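Rivurik laundry basket, white, shallow

I've been selling these in my shop for a while now and I still use my own nearly every day, so forgive me if I go on a bit! It's a white plastic basket, rectangular, with a lattice pattern in the sides, and it weighs next to nothing. Mine spends most of its life on a chair next to the washer – much kinder to my back than the floor.

I used to have a tall hamper (the Griltico one, 70 liters) and I was forever diving headfirst after the last sock. With a shallow one you just drop things in and grab them out again, even big stuff like jackets and sweaters. 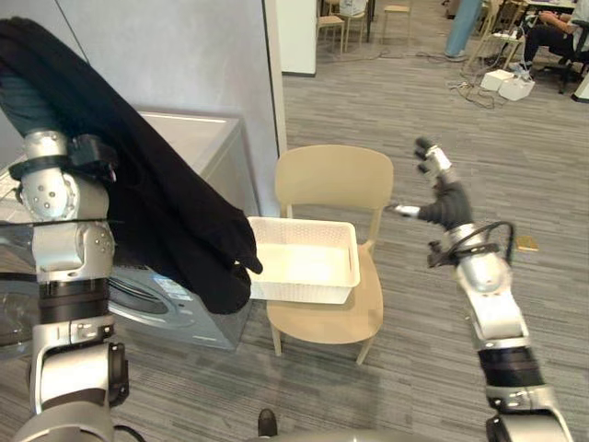
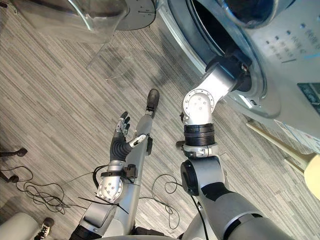
Sizes and prices

It comes in two sizes. The small is 39 zloty and the large is 87, and if you have a front loader I'd go for the small, which fits fine on a kitchen chair. White only for now – Laskowska promised me gray in January and I'm still waiting. Rinse it in the shower when it gets linty. Please don't stack more than 6 full ones, the bottom one will bow (ask me how I know).

Shares: 6

Comments (3)

Zofia Dudek
Got the large and wish I'd bought the small, it hangs over my chair on both sides. Nice and light though.

Bożena Kalinowski
Does the Lurka lid fit this one?

Shop reply
Only the large, Bożena, and it's a bit snug!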